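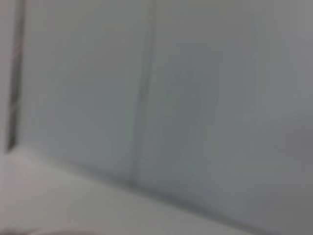

Fig. 1. Wrist camera view during the door task, pale panels and the seam between them

Project report: why our arm kept hitting the cabinet
Rerkbridge robotics lab, January 4, 2026

So my part of the project was supposed to be the easy part. The arm (we call ours Altis, after the name on the old project folder) drives up to a cabinet, finds the line between the two doors, and stops a safe distance away. Then the opening code takes over. I had the seam finder working in October and I was pretty proud of it!

Then we started the long runs and the arm began bumping the doors. Not hard, but enough to trip the force limit and shut everything down. Out of 1,000 approaches it happened 31 times, and I spent way too long blaming my own math.

What I found when I finally went through the saved views: the bad runs were full of blur like in Fig. 1. You can still make out the seam, leaning a bit to the left on its way down, but every edge is smeared. My code looks for sharp edges. With soft ones it either gave up or grabbed something else, and the dark gap on the left is a pretty tempting something else when you only care about contrast.

Giving up should have been fine. It wasn't, and this is the embarrassing bit. When the finder returned nothing, my script kept using the last good distance, so the arm thought it had plenty of room and kept rolling forward. The Perard controller did its job and cut the motors on contact (thank you, Perard). I had been treating that stop as a backup I'd never need.

What I changed:
- Each view gets a blur score first, and a bad score means the arm stops and waits
- An old distance expires after 2 missed views
- Approach speed is lower for the last stretch
- The seam has to reach the top of the view and match the Zheng template before I trust it

I reran everything with the new checks, 2,019 approaches this time, and got no force stops. It is slower, and it does sometimes sit there waiting when I think it could go. I'd still like to try a shorter exposure, but that needs more light on the bench and I haven't set that up yet.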